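March, late evening

Woke before the alarm with the window rattling again. I have stuffed the gap with a folded bus timetable, which held until four or so and then fell behind the radiator. I will have to get the long tweezers out for it at the weekend.

Today was the day for the allotment letter, and it came with the second post. The rent for the plot at Hopkin Lane goes up in April. I had expected that. What I had not expected was the paragraph about water. The standpipe at the bottom end is to be shut off for good and those of us down there are to share the one by the gate. From my plot to the gate is a fair walk with a full can, and uphill. I read it twice standing in the hall with my coat on and then was late out.

Missed the bus to Droltden and got the next one. Wet seats upstairs, so I stood. The river is very high by the weir and the lower path has gone under as far as the bench. Work was quiet. I did the Clirnetti invoices, which were out by 370 pounds because somebody had entered the same delivery under both months. Found it just before lunch and felt pleased for the rest of the day, more than it deserved.

Lunch was the end of the leek soup. I wrote out the seed order while I ate. I have cut it down from last year. No celeriac, because I have never had one bigger than a plum. No sweetcorn either. The list now stands at broad beans, two sorts of climbing bean, beetroot, chard, the small yellow courgette and one squash. I went back and forth about the squash. They take up the whole bottom bed and they drink more than anything else I grow, and with the water letter in my bag it seemed a daft thing to order. But I put it down. I like having them on the windowsill through November.

Walked up to the plot after work with the light just about holding. The broad beans I put in before Christmas have come through the winter better than I thought, though there are gaps at the windy end. I have 6 spare in pots and they can go in when the soil is drier. The rhubarb is showing its pink knuckles. Slugs have been at the spring cabbages and I picked off what I could find and threw them over the hedge into the nettles. The soil is still too claggy to dig. I pushed the fork in at one corner and it came out looking like a boot. So I tidied the shed, found my good trowel in the bag of netting where I must have left it in the autumn, and pulled some couch grass out from along the path.

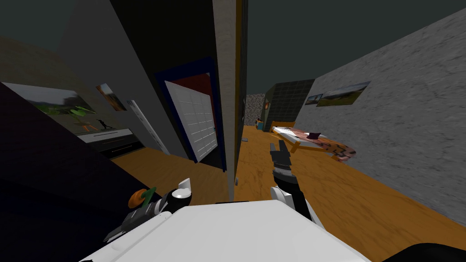 Gervásio Bittencourt thinks the water business can be got round: put a gutter on every shed at the bottom end, run each one into a barrel, and we would hardly need the gate tap until June. He had his letter in his hand when I met him on the path and had already written sums on the back of it. His view is that the rest of us have been lazy about rain because the tap was there. He is probably right. He also says that squash should be planted in a sunken ring with an old flowerpot buried beside it, and the water poured into the pot so that it reaches the roots and does not run off. I told him my shed roof slopes the wrong way. He said roofs can be altered.

I have been thinking about it since. My shed is small, but the roof is sound apart from the felt at the back edge, and a length of guttering on the low side would drain into a barrel if I moved the compost bin along. Moving the compost bin is the part I do not fancy. It has been there four years and I would rather not know what lives under it. The Garnum catalogue has barrels with a tap and a stand, but the price is silly and they charge for delivery on top. There used to be a man by the station who sold old juice barrels, blue ones, from his yard. I will walk round that way one lunchtime and see if he is still there.

Home by seven with mud to the knee. Left the boots in the porch on newspaper. Egg on toast, then a phone call from my sister, who has a cold and wanted to complain about it, and did. She asked whether I would be bringing beans again in the summer or whether she should plan on shop ones. I said beans, water permitting.

Still to do: post the seed order, pay the rent before it goes up, look out the old flowerpots, ring about the window. The felt can wait for a dry spell. I wrote a short reply to the letter as well, asking if the bottom tap could be kept on for this summer at least while people get themselves sorted out. I do not expect much from it. I have put it by the door with a stamp on.

Raining again now. I keep listening to it go down the drain and thinking of it in a barrel. Bed.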